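**Sevside hand-held gripper set – what to budget for**

The Sevside set is sold as a pair of hand-held grippers, left and right, for recording manipulation work that will later be used to train an arm. It suits teams who want data before they have settled on a robot. Orders go through Caltetti, who also hold the spares.

Each set ships in one case with both grippers, the charging leads and a printed setup card. Lead time is 5 weeks from a confirmed purchase order. Sets ordered in April are going out now.

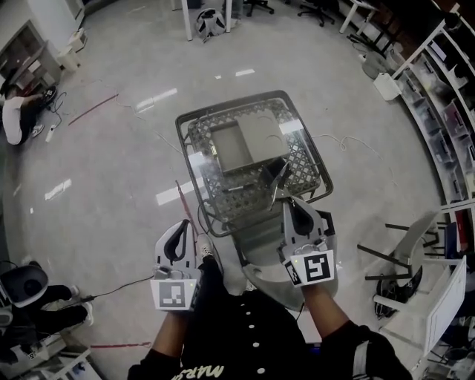

Floor space is the item most often left off a purchase request. Allow a clear patch for each operator and enough slack to turn round with both hands full. Props need budgeting too, but they can be cheap: a plastic shopping basket on a rolling base does perfectly well as a work surface, and it can be wheeled off when the task changes. Plan where cables will go before the first session. A loose cable across the floor is a trip risk for an operator who is looking down at both hands, so add floor covers to the order if your sockets are only along the walls.

The square markers on the housings must stay clean and flat. Scuffed ones should be replaced, and a sheet of replacements is worth adding at the time of purchase – it saves paying carriage twice.

Yanling Qian at Caltetti handles quotations for single sets. For orders covering more than one site, or for a set to be shared between Ding and Flollolcombe, write to Yiran Mao instead and give both delivery addresses.

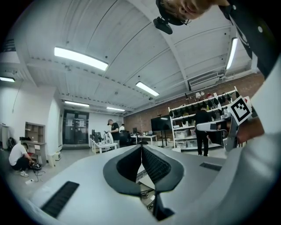 **Wear parts and storage**

The finger pads are soft, with a ribbed or mesh-like texture on the inner faces, and they are the part you will replace first. Budget for two spare pairs per set in the first year. Pads are ordered under part 102 and are sold in left and right pairs only.

Check the seam where the two pads meet at the start of each day. If they no longer close evenly, change both together.

Tall open shelving is the simplest storage for several sets, with lidded bins lower down for leads and small props. Shelving is not supplied.

Warranty: two years on the housings and electronics. Pads and markers are excluded.

Page last revised 16/05/2024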